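About the Orlow Robot Workshop

We teach robots to handle the things people keep in their kitchens. Jars, lids, tins, the drawer that sticks. Uliana Kobzar started the workshop with one secondhand arm and a folding table, and we have since grown into two rooms on the ground floor of the old Traltetti building, with enough space for a class of teenagers and all of their backpacks.

Most of our week goes into teaching. Students from the Obura school come in for the afternoon program, learn to drive the arms by hand, and then work out how to get an arm to do the same job on its own. It's slow, fiddly and wonderful work! A student might spend a whole afternoon on picking up a single spoon, and we think that's an afternoon well spent.

Our open day

Once a year, in December, we clear the benches, put the coffee on and let everybody in. Last time we had some 100 visitors through the door (the coat rack did not survive), and plenty of them stayed until we started stacking the chairs. Grandparents drove the arms. So did a bus driver who had come in to ask for directions and turned out to have the steadiest hands of the day.

The demonstrations run every 20 minutes. One of our students talks you through it, you get to ask anything you like, and then you can have a go yourself. Small children are welcome at the low bench, where the arm moves at its gentlest speed and the blocks are made of foam.

The favorite last year was the storage jar. Students love it because there is so much going on in one ordinary object: a glass body that is hard to make out against a pale background, a round wooden lid, a bright orange-red seal, and a curved metal handle on top that gives a gripper something to aim for. We put the view from the arm's wrist camera up on the big screen, and people who had been chatting at the back came forward to look. Seeing a jar from down there, at that slant, changes how you think about the job. You start wondering how you ever manage it yourself before breakfast. 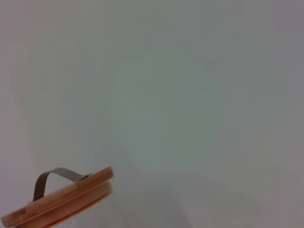
Come and visit

You don't have to wait for December. The Zomden room, at the front, is open to visitors on most afternoons during the school term, and there is nearly always somebody around who would be delighted to show you what they're working on. Groups should write to us first so we can set out enough chairs. Wear something with sleeves you can push up, tie back long hair, and bring a kitchen object if you have one that you think would stump us. We keep a shelf for those, and the garlic press is still undefeated.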